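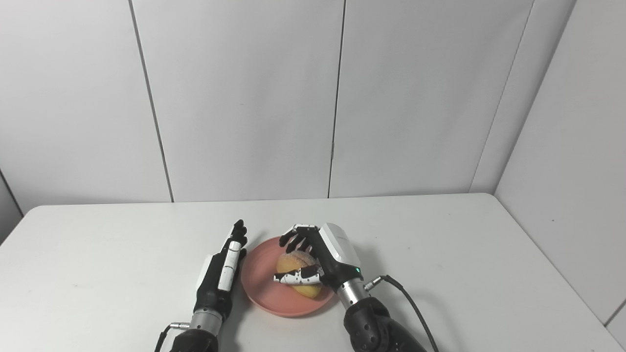
Review: the Kivano hand pair, after one semester in a student robotics club

Posted 2019-02-07 by Reshma Fourie

Our club bought a pair of Kivano five-finger hands last fall with money left over from the competition season. I'm the faculty adviser, and I wrote most of this, with notes from Menaka Abeysekara, who runs the lab on club nights and did nearly all of the setup. We had 13 students on the project. Most were sophomores, and two had never used a soldering iron.

The task we picked was food handling. The regional contest has a "serve a snack" event where a robot has to pick up a bakery item from a plate, lift it, and set it down again without crushing it. We practiced on buns because they are cheap, the store on the corner always has them, and a bun shows you right away when you have squeezed too hard.

What you get

The pair cost us $3973 with shipping. In the box are two hands, the wrist couplings, the cables, a power supply, and a USB stick with the software. You do not get arms. We already had two from an older project and had to make adapter plates for them. Kivano sells a plate of its own, but the one we were sent had the wrong hole pattern for our arms and we returned it.

The printed manual is short and mostly safety warnings. The real documentation is a PDF on the stick. Read the section on homing the fingers before you power anything up. We skipped it and spent an evening wondering why one thumb would not close.

Setup

Plan on three club nights. The mechanical part is simple: the hand goes on the wrist, the wrist goes on the metal coupling, and the coupling goes on the arm. Each coupling has a connector sticking out of its side, and this is the one piece of the design I don't like. The cable comes out sideways and then has to run across the table, and on our right arm it got caught under the forearm twice in the first week. We now leave a wide loop of slack and check it before every run. A right-angle connector would help a lot.

The software installed without trouble on the lab's Linux machine. On the students' own laptops it was hit or miss. Menaka ended up making one account on the lab machine for the whole team, and after that things moved faster.

Gripping

The fingers are good. They curl smoothly and the motion is repeatable, so a grasp that works on Monday will usually work again later in the week if the plate is in the same spot. The grasp our students settled on has four fingers coming down over the top of the bun and the thumb lying flat underneath along the front edge. They tried pinching from the sides first. It worked on dinner rolls but tore the softer sweet buns.

Getting the thumb under the bun is the hard part. There is not much room between the bun and the rim of a plate, and the thumb is thicker than you would like. The team had better luck with a flat plate than with a bowl or anything with a steep lip. They also learned to bring the thumb in first and close the fingers second. With the order reversed, the bun rolls.

There is no real sense of touch. The hand reports motor current, and you can set a limit so the fingers stop when they meet resistance, but the lowest setting is still firm enough to leave dents in the crust. One of the students wrote a small routine that closes the fingers in short steps and checks the current after each one. With that running, the team got 60 lifts in one evening and the buns mostly kept their shape. I would like to see something like it included in the software.

Using both hands

We do less with two hands than I had hoped. For the bun, the right hand does the gripping and the left waits upright next to the plate. The idea was for the left to steady the plate, and the students have code for that, but the timing between the two arms is off and they haven't fixed it yet. That is our problem and Kivano's in equal parts. The software treats the two hands as separate devices, and keeping them in step is left to you.

If your budget is tight, buy one hand. A single costs $2321, so the pair does save you something, but a beginning team will have plenty to do with one.

Small things

The status light is on the side of the housing near the wrist. It is tiny, and on a bright day you have to lean in to see whether it is green.

Crumbs and sugar get into the finger joints. We brush them out with a dry paintbrush at the end of each session. The manual says nothing about food. For the same reason, nobody eats anything the hands have touched, and we keep a separate bag of buns for the students.

A white table with white walls behind it made life easier for the vision group. Their first attempts were on a wood-grain bench, and the program kept mistaking the grain for the edge of the plate. A colored plate helped too.

The fan in the power supply is loud. Ours sits on the floor.

Support

I wrote to Kivano twice. The first answer, about the adapter plate, came the next day and the refund followed. The second, about the current limit, took most of January and didn't really answer the question.

Who should buy it

A club with an adviser who can read code and a pair of arms already on hand will get good use out of these. I wouldn't hand them to a first-year team with no programming experience, and I wouldn't buy them for a one-day workshop, given how long the setup takes. We are keeping ours. The contest is in the spring, and the next job on the list is the left arm.

Rating: 4 out of 5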